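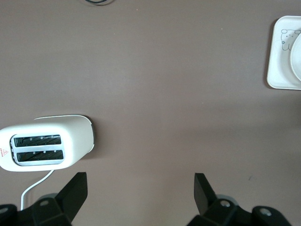
Figure 1. Wrist camera view during the tabletop trials: toaster and cord at left, fingers open.

Wenivden > Reports > Manipulation > Section 5

October 26, 2024 | By the Wenivden project team

5. The Stop That Stopped Itself

5.1 What went wrong

The earlier sections describe the approach planner under conditions that flatter it. This section deals with the fault that took up most of June and left a small dent in our confidence, along with a slightly larger one in a pot lid we no longer use.

The Wenivden setup relies on two independent ways of knowing that the gripper is near something. The wrist camera feeds a distance estimate, and a force sensor on the wrist reports contact. The planner uses the first to slow down and the second to stop. On paper the two can't fail together, and we said so in our safety note, in bold.

They failed together at Sondgate, our test room, during a routine descent over a lidded pot. The distance estimate held that the fingers were well clear of the lid at the moment they were touching it. The force sensor noticed the contact at once and raised a stop. The controller received the stop, logged it, and went on pressing down for a further 200 ms before the drive's own current limit ended the matter. No one was within reach of the arm. The log entry for the event reads "contact expected, continuing," a line of great calm.

5.2 The distance estimate

The first half of the fault was the less surprising. Our estimator works from the change in the image as the wrist moves. It is good at matte tables and passable at printed cardboard. On a glossy object it has trouble telling the surface from whatever the surface is reflecting. A polished lid offers it a room full of lamps, all at believable distances and none of them the distance we wanted.

We had known this in a general way. The toaster in Figure 1 is also shiny, and the estimator had been a little optimistic about its shell from the start. It had plenty of edges to hold on to, though, with the gray surround and the two slots, and the error stayed small enough to be covered by our margin. We took this as evidence that glossy objects were handled. What we had shown was that our glossy object was handled.

The cord deserves a mention for its own contribution. In several early runs a finger brushed it during a sideways move, which raised a contact stop and ended the trial. These stops were correct. They were also annoying, and the annoyance led directly to the second half of the fault.

5.3 The stop

To keep the cord from ending every other session, we added an exception to the Kukeo controller. If the planner believed that the fingers were far from any object, a brief contact would be treated as a cable touch and ignored. The exception was written in an afternoon, reviewed by the same people who were tired of restarting the arm, and merged under the heading "quality of life."

The trouble will be plain to anyone reading this in order. The exception asked the distance estimate whether the force sensor should be believed. From that day on we had one safety system with two sets of wires. Whenever the estimator thought the gripper was high above the table, the controller discarded the sensor that could have corrected it, and it did so with most confidence exactly when the estimator was most wrong.

A second slip made this worse. The ignore window was meant to open once and then close. It restarted with every new contact sample instead, so a steady push looked to the controller like a long series of very short cable touches. Without the current limit it would presumably still be looking at them.

The fault was not easy to see in our numbers. We had logged 2470 approaches at that point, and more than 2000 of them had involved no contact before the planned grasp at all. A summary table of this kind is pleasant to look at. It tells you very little about a branch of code that runs only when something touches something.

5.4 Repeating it on purpose

Once we had read the log, we set the arm to a lower speed, swapped the force threshold for a more nervous one, and tried to bring the fault back. Over the toaster it never appeared. Over the table it never appeared. Over the lidded pot it came back on the first morning, and it was most willing when the arm descended near the center, by the knob, where the approach passes over a good deal of bright metal.

We then taped plain paper over the lid and ran the same descents. The estimator recovered its senses, the planner slowed down in good time, and the exception was never reached. For about an hour there was a body of opinion in the lab in favor of keeping the paper.
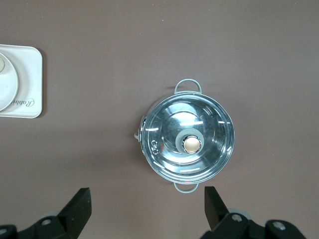 One reader of the June draft wrote in the margin that we were blaming the lid for a decision made at a keyboard. "You would have found the same fault with a window, a spoon, or a wet plate," the comment went on, "and a paper that ends with advice about cookware has missed its own point." The reader also asked why a contact stop could be overruled in software in the first place.

We have no good answer to the question and have moved the lid further down our list of suspects. An earlier version of this section did in fact end with advice about cookware.

5.5 Changes made

The cable exception has been removed. Contact raises a stop whatever the planner believes about the world, and the stop now goes to the drives directly, over a line built into the replacement sensor board from Şimşekoğlu. Kukeo is told about it afterward, as a courtesy. The arm needs a person to release it.

The distance estimate has kept its job of slowing the arm, with one new limit: below a fixed height above the table, the speed is capped even if the estimator reports open air all the way down. This costs us 2 s per approach. There were complaints, mostly from the authors.

As for the cord, we now route planned moves around it. Brushes still happen, and each one ends the trial. We restart the arm and write it down.

Contact: Wenivden project office, Sondgate | Copyright Wenivden | Back to top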